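Gomora Catering, Gedley kitchen
Notes of the staff and management meeting, May

Present: Angharad Hopkin (chair), Elin Howells, Alun Ellis, Jarmila Havlíček, Kohei Nakajima (Nordin)
Apologies: none received

1. Notes of the last meeting
Agreed, with one correction. The late shift ends at 9.30 pm, as on the rota.

2. The arm in the wash-up area
Kohei gave the figures for the trial so far. The arm has made 3,756 picks, of which 51 were stopped by a member of staff. Most of the stops were for tubs pushed up against the wall. Nordin will send a change to the approach angle before the next meeting.

Alun said the early shift now spends less time carrying tubs to the racks and more time setting them out so the arm can reach them. He did not think this was a saving yet. Elin disagreed as far as the late shift goes -- two people used to stay at the sinks until closing and now one does, with the other on prep for the morning.

Jarmila asked that setting out be written into the wash-up job sheet. At present it falls to whoever is nearest. Agreed.

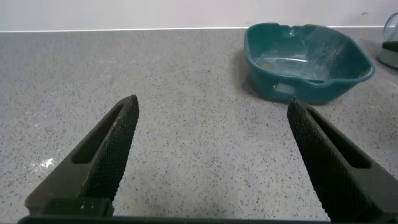
Will anyone's hours be cut when the trial ends?

Contracted hours stay as they are until the end of the year, and any change after that has to come to this meeting first. Angharad will put this in writing to all staff.

3. Training and grading
Four people have done the half-day course. Alun asked whether those who can restart the arm after a stop would be paid for it. Angharad said there is a skills payment at the Lundasell site and she would find out if the same terms can be used at Gedley. Elin asked for an answer before the summer rota goes up.

Jarmila said that agency staff should not be asked to restart it. Agreed. A notice will go by the stop button.

4. Noise and breaks
Two people have said the beep on each pick is tiring over a full shift. Kohei can turn it down but not off, as it is the warning that the arm is about to move. To be tried at the lower setting.

The arm does not stop for breaks, and some staff have felt they should not either. Angharad said breaks are to be taken in full -- if the tubs run out, the arm waits.

5. Any other business
Elin has £500 left in the small equipment budget and proposed new floor mats for the sinks. Agreed.

Actions
Kohei: change to approach angle; lower the beep
Jarmila: job sheet wording; notice by the stop button
Angharad: letter on hours; skills payment
Elin: order mats

Next meeting in June, 2.15 pm, staff room.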